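Bench notebook, Herkside workshop
Last updated: July
Print this page | E-mail this page

Gripper trials, Nero arm, clutter table

Carried on with the comparison between the Flirkex two-finger gripper and the Talavera one. Same arm, same controller settings, same black cloth on the table and dark curtain behind. Maite Bustamante set the speed limit lower than last time after the arm clipped the basket on the way down, and I have left it there for both grippers.

Fixed camera first. Exposure had drifted, so the white console on the table was coming out as a blank patch with no buttons. Brought it down until the small grey ones showed again. The cost is that the black arm parts go nearly into the curtain. The log had reached 1,472 stills before I started, all at the old exposure. Keep those in their own folder and do not mix them with the new ones.

Layout is the crowded one: cream bowl on its side at the left, teal basket in the middle with its orange handles down, console in front of it, white stand with the spiked cap to the right, marker at the foot of the stand, soft peach thing along the right. Scissors stay in by the ridged holder behind the bowl. 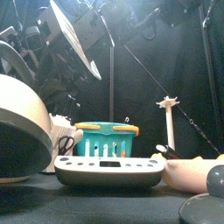

Notes by item

Basket. Flirkex takes it by the rim without trouble if it comes in square. Talavera fingers are thicker and foul the folded handle. Tried 15 approaches with each. Talavera missed three of them, all on the same side, so I suspect my offset as much as the fingers.

Bowl. Poor with both. The wall is too wide to get round, and a rim grip lets the bowl swing. Maite thinks a softer pad would hold it. We have one set of pads left and I would like to keep them for the soft item.

Marker. Easy when it lies clear. At the foot of the stand the outer finger touches the post first and the controller reads that as contact and closes. Needs a higher threshold or a different angle. Have not changed it yet.

Soft item. Talavera better here, slower to close and does not pinch.

Scissors. Left alone today. Only the loops show to the camera and the pose estimate jumps about.

To do: recheck the Talavera offset before any more basket runs. Repeat the marker with the wrist turned. Ask Maite whether the 2 mm pads fit both sets of fingers. The cable tie on the second joint wants replacing.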